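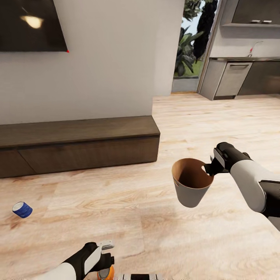
Tidying run in the simulated living room: bucket in the right gripper, blue can on the floor.

May. Got in before eight and had the office to myself for an hour, so I did the equipment sheet first while my head was clear. It has been open on my second screen for most of the week and I have been avoiding the bottom half of it.

The question is still the same. Do we buy the two-armed machine this year, or do we carry on in simulation until the autumn and buy then? Aarti wants it now. Teodoro would wait. I am the one who has to write the request, and I changed my mind twice before lunch.

The tidying task ran on my machine through the morning. I like having it on in the corner while I do sums. Living room, kitchen behind, the garden through the open glass doorway, and the two white arms going about on a wood floor that will never need mopping. It does make the cost of things hard to feel. In there a dropped can costs nothing. On a real floor with a real arm I have to think about who picks it up, who checks the joints, and what we do for the fortnight the arm is away being mended.

Quotes so far. Plerkach have sent a full one, with delivery and two days of setting up. Flasov have sent a price for the arms alone and say the base and grippers are "by discussion", so I can't compare them properly. I wrote back asking for one figure for everything. Nieto haven't answered. I'll give them until the end of the month and then take them off the list.

The Plerkach quote has a line for spare gripper fingers at 94 pounds a pair. I had put in one spare pair. Aarti laughed at that and said to put in six. She has run real arms before and I haven't, so six it is. She also says the fingers wear quickest when the arm takes hold of thin edges, and half of what we ask ours to do is take hold of thin edges. The bucket by its rim, for a start. I went back through the task list and marked every object that gets gripped that way. It was more of them than I expected, and I think there is a fair argument for choosing different containers before we choose different fingers. Wrote that in the notes column.

Teodoro came over about eleven with his coffee and we talked about floor space. The room we've been offered is smaller than the one we simulate. He measured it last week and his drawing is good, but he'd left no clearance behind the base, and the Plerkach sheet asks for it. We moved the cabinet on the drawing to the other wall and lost the window. Then we moved it back and lost the charging point. In the end we shrank the kitchen side. A real counter and real cupboards would eat the money anyway, and we can do without a working dishwasher for the first year. Teodoro was sorry to see the dishwasher go. He has plans for it. I told him to put it on next year's list and he wrote it on his hand.

Rough split at the moment, as a share of what we have been told we can ask for:

Arms and base, most of it.
Grippers and spares, less than I feared, even with six pairs.
Furniture and flooring, up to 30 per cent if we do the counter, far less if we don't.
Odds and ends to pick up: cans, tubs, bags, cloths. I put 1,000 and will probably be told it is too much.
Repairs and insurance, blank.

The blank line is the one holding me up. Plerkach offer a service plan but the price depends on hours of use, and I don't know our hours. I asked Aarti to guess and she said 30 a week to begin with. Teodoro said nothing like that, half at best, as we'll spend most of our days resetting the room by hand. I used Aarti's figure. If we come in under it I'd sooner explain money left over than go back asking for more.

Lunch at my desk. Soup, too salty.

In the afternoon I looked at Estik again. They hire machines out by the month. I had dismissed them in April because the yearly total comes out dear, but if we only hired for the summer we could find out our hours, wear out somebody else's fingers, and buy in the autumn with a proper number in the repairs line. Teodoro likes this very much. Aarti is less keen – she thinks a hired machine will be a different model from the one we buy and we'll do the setting up twice. She may well be right. I rang Estik to ask which models they have and was told someone would ring back. They hadn't by five.

So the sheet now has two tabs, Buy and Hire, and neither is finished. I need the missing Flasov figure, the Estik call, and a decision on the counter. I also need to ask whether the flooring can come out of the building money, as the room has to be refloored whatever we put in it. I should have asked that weeks ago.

Stopped the run before going home and saved the settings. Left a note for Aarti about the containers. Rain on the way back and no coat. Must take the printed quote in tomorrow, it's on the kitchen table under the gas bill.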